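桌子和透明盒子
图集 · 家里的东西 · 十一月更新

先写几句介绍。我住在 Devham，中文是我后来学的语言，所以句子可能有一点硬，请大家多多包涵。这个网页放我家里的东西，照片不多，文字比较多，因为我拍照慢，写字更慢，但是写字的时候我比较高兴。上一次的内容是窗台和窗台上的花盆，这一次的内容是一张木桌子，还有我用来整理抽屉的透明塑料盒子。

关于桌子

桌子是我从 Camham 的旧家具市场买来的。那个市场每个星期四开门，早上六点多就有人排队。我去的那天下着小雨，卖桌子的摊位在最里面，靠近卖旧灯的地方。我本来想买一把椅子，后来椅子没有买，买了桌子。价钱是 400，包括送货。送货的两个人很有力气，可是我们的楼梯很窄，桌子要先立起来，再转一个方向，再慢慢地放平。上到我家门口的时候，邻居的狗一直在叫。

桌面的颜色很浅，是一种暖的米色，有一点像蜂蜜加了牛奶。我喜欢它的木纹。有的地方木纹很宽，弯弯的，像地图上画山的线；有的地方木纹又直又密。我请教过市场里的人这是什么木头，三个人给了我三个不同的答案，所以我现在只说“木头”，不说是哪一种。

表面摸起来是平滑的，不太亮。刚买来的时候有一层旧的蜡，已经发黏，杯子放上去会留下圆的印子。我用了一个周末把旧蜡去掉，然后擦了新的油。油是在 Becerra 买的，那是我们这条街后面的一家小五金店，门很小，里面很深。店里的人告诉我，油要薄薄地擦，等它干了再擦一次，不要着急。我第一次擦得太厚，结果等了两天桌子还是黏的，吃饭只好坐在床边。第二次我就听话了。

擦油的布不要揉成一团放在垃圾桶里，要打开晾在外面。这也是店里的人说的，我觉得很重要，所以也写在这里。

关于盒子

我家厨房有 5 个抽屉。以前每个抽屉里都是什么都有：橡皮筋、电池、筷子、说明书、旧钥匙、不知道从哪里来的螺丝。要找一个开瓶器，常常要把整个抽屉拉出来。有一次我找了很久，最后在放毛巾的地方找到了它。

我试过用纸盒子来分类。纸盒子不花钱，大小也可以自己剪，但是有两个缺点：第一，厨房里潮，纸盒子过几个月就软了；第二，从上面看还可以，从旁边看不见里面。后来我又试过布的收纳袋，样子好看，可是它站不住，东西一少就倒下来。

最后我决定用透明的塑料盒子。我在 Avska 看了很多种。Avska 是一家卖家用品的商店，在公共汽车的终点站旁边，二楼全部是盒子、篮子和瓶子。我拿着尺子在那里站了很长时间，店员来问了我两次需不需要帮助。我选的标准写在下面，也许对别人有用：

盒子的角要是圆的。方的角容易积灰，面粉掉进去以后很难擦出来。圆角用一块湿布一转就干净了。

盒子的边要有一点厚。太薄的边拿起来会弯，装了重的东西就更不放心。

盒子要低。我家的抽屉很浅，盒子高了，抽屉关不上。这个错误我犯过一次，退货的时候发票又找不到了（发票当然也在抽屉里）。

不要盖子。有盖子的盒子看起来整齐，但是我知道自己的习惯，盖子打开以后就不会再盖上去，然后盖子也变成一件需要收拾的东西。

颜色要完全透明。店里也有浅蓝色的和灰色的，很漂亮，可是放在抽屉里会让里面变暗。

量抽屉的方法

我先用纸做了一个样子。把旧报纸剪成和盒底一样大，铺在抽屉里，看看能放几张，中间会不会剩下很窄的空。我的抽屉里面宽 33 厘米，两个中号的盒子并排放下去，旁边还有一条小缝，正好可以放擀面杖。这个结果我很满意，虽然它是偶然的。

量的时候请量里面，不要量外面。抽屉的木板也有厚度，滑轨也要占地方。还有，抽屉的后面常常比前面窄一点，所以前面和后面都要量。我的一个朋友只量了前面，盒子买回来以后推不到底，她现在把那些盒子用来种小葱。

整理的一天

真正整理的那一天，我早上就把抽屉全部倒在桌子上。这是我第一次觉得这张桌子不够大。我先把东西分成几堆：每天用的，每个星期用的，过年过节用的，还有完全不知道为什么留着的。最后一堆最高。

不知道为什么留着的东西里面有：一把没有锁的钥匙，很多外卖的小包酱油，一个坏了的计时器，三支不出水的笔，一本冰箱的说明书（那台冰箱已经不在了）。酱油我看了日期，差不多都过期了。笔我每一支都在纸上画了又画，希望它们能好，最后还是扔了。

整理花了几乎 6 个小时，中间我煮了一次面。煮面的时候我才发现筷子在最下面的那一堆里。

盒子洗过以后，我把它们放在桌子上晾着，不用布擦，因为布会在塑料上留下细毛。下午的光从旁边进来的时候，盒子的边会发亮，变成细细的一条线，有时候还有一点紫色或者粉红色。我以前没有注意过塑料也可以这样好看。喝茶的时候我就看着它们，没有做别的事情。

照片

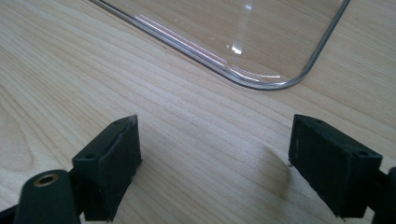 透明塑料盒的圆角，放在浅色的木桌面上。隔着塑料，木纹还是清清楚楚的；斜着的那条边上有一道粉紫色的光。

喜欢木纹的朋友可以看左边，那里的花纹比较宽，是弯的；往右边去，线条就变直，也变密了。

用了一段时间以后

现在每个抽屉都有自己的内容。最上面的放餐具，第二个放开瓶器、削皮刀和剪刀，第三个放茶叶和小包的调料，第四个放毛巾和抹布，最下面的放电池、胶带和灯泡。我没有贴标签，盒子是透明的，打开就看得见。我先生说应该贴，因为他打开以后也看不见。我们还在讨论。

塑料盒子也有不好的地方。最主要的是划痕。金属的东西直接放进去，底部很快就会花。我在放剪刀的盒子里垫了一块剪下来的软木垫，这样好多了，关抽屉的时候声音也小。另外，刚洗好的盒子不要马上叠在一起，中间有水的话会吸住，很难分开。我试过用力拔，手滑了一下，盒子没有坏，杯子坏了。

热的东西不要放进去。我没有试过，是盒子底下的贴纸上这样写的。说到贴纸，它很难撕。可以先用吹风机稍微吹一下，再从一个角慢慢地揭；剩下的胶用一点食用油擦，过几分钟用洗碗的水洗掉。食用油不要滴在木桌子上，至少不要滴在刚刚擦过木油的桌子上，颜色会不一样。我的桌子靠墙的那一边现在有一个小小的深色的点，就是这样来的。客人看不见，我每天看得见。

桌子的保养

有人写信问我多久擦一次油。我现在是春天一次，秋天一次。平时只用拧干的布顺着木纹擦，不用清洁剂。吃火锅的时候铺一块厚布。水洒了就马上擦，特别是有缝的地方。

冬天开暖气以后，桌板会缩一点点，缝会变宽，到了夏天又好了。第一年我很担心，打电话问了 Becerra 的人，他说木头就是这样，不用管它。我还是每个月看一看。

有一个小问题想请教大家：桌腿下面原来有毛毡垫，搬家的时候掉了两块，我补上去的比原来的薄，所以桌子会轻轻地晃。我现在用折起来的硬纸垫着，可是扫地的时候常常把它扫走。如果有人知道哪里可以买到厚一点的圆毛毡，请在留言里告诉我，Devham 或者 Camham 都可以，我坐车去。

下一次我想写放干货的玻璃瓶。瓶子已经洗好了，豆子还没有买。

返回图集首页 · 上一组：窗台和花盆 · 留言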